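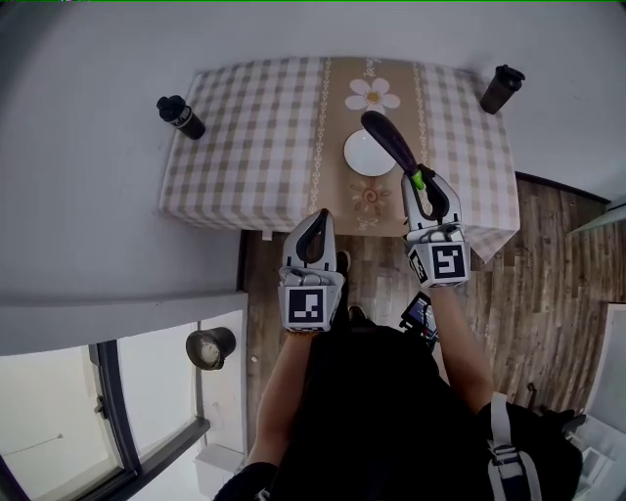
Small tables, table runners and one big eggplant

I have a very small table. I've mentioned it on this page before, usually while complaining, but over the years I've come around to it, and these days I'd probably keep it even if somebody gave me the room for a bigger one. It lives against a plain white wall, it gets used for every meal and most of the vegetable prep, and it has taught me more about keeping house than any large table ever did. So this is a long one about cloths and runners and plates, with a detour into eggplant (it's that time of year and several of you wrote in about the bitter ones).

Start with the cloth

Gingham. I will not be talked out of it. A beige-and-white check hides crumbs between wipes, it hides the tea you thought you'd mopped up, and it goes with every plate you own. I used to have a solid cream cloth and I spent my whole life looking at one spot of tomato on it. With a check your eye just slides over.

On a small rectangular table, measure the drop before you buy. I like 8 inches hanging down on the sides you sit at. Any longer and it ends up in your lap, and then you stand up and take your dinner with you (I have done this, with soup). If your table is pushed up to a wall, you can let the wall side hang shorter and steal the extra for the front. Nobody is ever going to crawl under there and check.

Wash the cloth in cold water the first time, by itself, and hang it up while it's still heavy. Most of the wrinkles fall out on their own. I iron mine maybe twice a year, and only the part that shows.

Then the runner

A runner on top of a tablecloth sounds fussy for a kitchen, I know. I thought so too until my neighbor Nest Owen gave me one as a thank-you for feeding her cats, and I put it on to be polite and never took it off! The runner takes all the abuse. It's where the plate goes, where the chopping happens, where the pan lands when you forgot to get a trivet out. When it's dirty you whip it off and wash that one narrow strip, and the big cloth can go another week.

Pick a tan or an oatmeal color over a checked cloth. Two patterns that are nearly the same strength will fight, and a plain-ish middle with a border down each long edge calms the whole thing down. I'm fond of a white vine pattern along the sides, and a flower or two printed on it doesn't hurt. Daisies are cheerful at breakfast.

Now, printed runners. The printed bits are the part that wears out first, so:

Turn it inside out or fold it print-side in before it goes in the machine. Cool wash, short cycle.

Don't scrub across the print. Dab from the outside of the stain toward the middle with a cloth and a drop of dish soap.

Iron on the back. If you iron straight on a printed flower with a hot iron you may find the flower on the iron. Ask me about my old sunflower one.

Skip the dryer if you can. Lay it flat over the backs of two chairs.

To stop a runner from sliding around on the cloth, you can buy the rubbery mesh and cut a strip of it a little narrower than the runner. Or do what I do and put 4 tiny stitches in, one at each corner, straight through to the tablecloth underneath. Big loose stitches in white thread, takes a minute, and you snip them out on wash day. Iestyn Morgan emailed to say he uses safety pins from below, which works too, but I'd stab myself reaching for the salt.

One plate in the middle

My favorite trick for a tiny table is to keep one round white plate sitting in the middle of the runner all day long. Everything that comes into the kitchen goes on it first. Groceries, the tomatoes from the windowsill, the half lemon. If a thing doesn't fit on the plate, it has to go where it really belongs. I picked this up during a very messy February when I was working at the same table I ate at, and it's the only tidying rule I've ever kept for longer than a week.

White, because you can see whether it's clean. Round, because corners catch on sleeves. It doesn't need to match anything.

It's also the best place to look a vegetable over properly before you cook it. Put it down on a white plate in decent light and you'll see every soft spot and scuff. On a busy countertop I miss half of them.

About those eggplants

Right, the eggplants. I love the long dark purple ones. They slice into nice even rounds, they fit in a small pan, and one of them does the two of us for supper with some rice. The big fat globe kind are fine for dips, but you get a lot more seed, and the seeds are usually where the bitterness is.

When you're choosing one, look at the stem end first. It should be bright green and fresh looking. A brown, shriveled cap means it's been sitting around somewhere, and no amount of salt is going to fix it. The skin should be tight and glossy all the way down to the tip. Press it gently with your thumb; if it springs back, good, and if the dent stays there, put it back and have something else for supper.

Pick it up by the stem end and set it down on its side. They bruise so easily, and a bruise you can't see today is a brown spongy patch tomorrow. I used to toss them in the bottom of the bag under the potatoes and wonder why they were always sad by the time I got around to them. Now they ride on top and they get put down like eggs. Watch your fingers on the cap, too, some of them have little prickles.

Keeping them: they don't like the cold much. If I'm cooking one within 2 days I leave it out on the plate, away from the stove and away from the bananas. Longer than that and it goes in the warmest part of the fridge, usually the door or the top shelf, wrapped loosely in a paper bag. Don't wash it until you're ready to cut. Don't cut it until the pan is ready, either, or it'll go brown on you while you're hunting for the oil.

Salting: with a fresh, slim eggplant I don't bother for bitterness. I do salt if I'm frying, as it stops the slices from drinking up the entire bottle of oil. Sprinkle both sides, leave them on a towel while you do the onions, then pat them dry. Brush the oil on the slices instead of pouring it in the pan and you'll use half as much.

If the juice gets on your cloth, rinse it in cold water right away and work in a bit of dish soap. Leave it overnight and it turns into a tan mark that hangs around for ages (and yes, a tan runner is very forgiving about this, which I'm counting as another point for the tan runner).

Bottles go to the back

Last one. On a small table, drink bottles belong in the far corners, where your elbows aren't. I've knocked over enough of them in the middle to be firm on this. Dark bottles look tidy back there anyway, sort of like bookends. And check the caps! A bottle with its cap done up tight can lean or tip over and all you've got is a noise. A bottle with the cap sitting loose on top will find your clean cloth every time, and it'll go for the printed part.

If you sit sideways to the wall, try the corner farthest from your stronger hand. I'm right-handed and a terrible reacher, so the one I'm drinking from stays on the left and the spare goes on the right.

A few leftovers

Wood floors under a kitchen table: wipe along the planks, never across, with a cloth you've wrung out as hard as you can. Crumbs settle in the joins, so run a dry brush down those first. My planks are a mix of brown and gray and they hide dirt so well that I only find out by sock.

Someone asked for the oldest cloth trick I know. When a tablecloth finally gives up in the middle, the sides are usually still good. Cut them into napkins, fold the edge over twice and stitch it down. My last one had done years of duty and I still got a drawerful out of it, and the scraps went for polishing the faucet.

And to the reader in Beddoe with the 66-inch runner on a much shorter table: fold the extra under at the wall end and tack it. Don't cut it! You'll move someday and want it back.

Next time I'm doing dish racks. Send me your complaints.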